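Lost the recovery key for an encrypted laptop – any way back in?

Posted by Teodor Zalewska, Mar 21, 2019
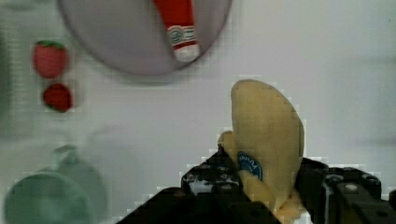 My laptop has full disk encryption, which I switched on when I bought it. I used Drivton to set it up, with a long passphrase and a recovery key that it told me to print. I printed the key, moved house in May last year and can't find the sheet.

The passphrase worked until yesterday. Now I get "key slot rejected" every time I type it. I've changed nothing except that I ran the Bostine firmware update the night before, and it restarted twice. I've got 3,140 photos on there and only part of them are backed up elsewhere.

Does the update wipe the key? And is there a master key the makers can use if I prove who I am? The shop said there might be but couldn't tell me who to ask.

Kimutai Nzioka

There is no master key. If there were, anyone who got hold of it could open every disk, and nobody sensible would buy the thing. The shop is guessing.

The firmware update doesn't touch the disk, but it can reset the keyboard layout at the passphrase prompt to US. That would explain a passphrase that is right but gets rejected. If yours has a £, a @, a " or a # in it, those keys move. On a US layout @ is Shift and 2, and the double quote is where you'd expect @. There is no £ key at all on it, so if you used one you will need to change the layout back in the firmware menu, under Boot Input.

Before you try anything else:

Don't reinstall and don't accept any offer to "repair" the disk. Either can overwrite the header, and after that even the correct passphrase is no use.

Check whether your version limits attempts. Mine locks for an hour after 8 wrong tries and the count survives a restart.

Look for the recovery key as a file. Drivton offers to save a copy to a USB stick at the same step as the printing, and plenty of people do both and forget.

If you get in, make a new recovery key straight away and revoke the old one. A sheet of paper lost in a house move could be anywhere.

Halvard Sjögren

had the same with mine, gave up and wiped it. use Distitz next time, it keeps the key in your account

Gitau Rugemalira

Kimutai is right about the layout. I'd be careful with the Distitz suggestion – a key kept in your account is handy, but it also means the company can be asked to hand it over, and whoever gets your account password gets the disk as well. Some people are fine with that. I keep mine on paper in two places.

Teodor, does your passphrase have a # in it? On some Bostine models the key next to Enter does nothing until the layout is changed back.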